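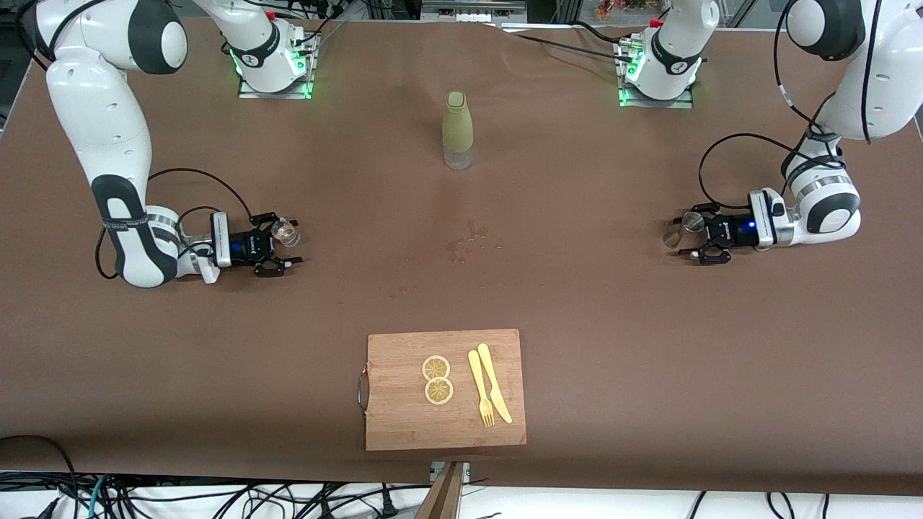

Acta de la reunión del taller compartido – octubre

Presentes: Paweena Chaiyaporn, Kidus Workneh, Annick Pruvost y Vija Navickas (toma notas). Se excusa Kittipong Thaweesak.

1. Estado de los dos brazos
Kidus informa que los dos brazos ya trabajan sobre la misma mesa y que las pinzas pueden sujetar los vasos pequeños. Queda por ajustar la fuerza de cierre de la izquierda. Paweena pide que no se cambien los valores sin escribirlos en el cuaderno.

2. Cables
Annick considera que hay demasiados cables delante de la mesa y propone una canaleta. Se aprueba un gasto de hasta 260 euros. Ella misma hará el pedido a Gkikas.

3. Superficie de trabajo
Se discute si conviene seguir con el papel marrón. Vija prefiere una bandeja – el papel se mancha con los líquidos y hay que cambiarlo a menudo. No hay acuerdo; se deja para la próxima reunión.

4. Programa
La versión 841 queda como referencia. Kittipong mandó por escrito que la secuencia de servir todavía no está terminada y que necesita una tarde más con Kidus.

5. Varios
La llave del armario Drula debe volver a su gancho.

La reunión se cierra a las 20:40.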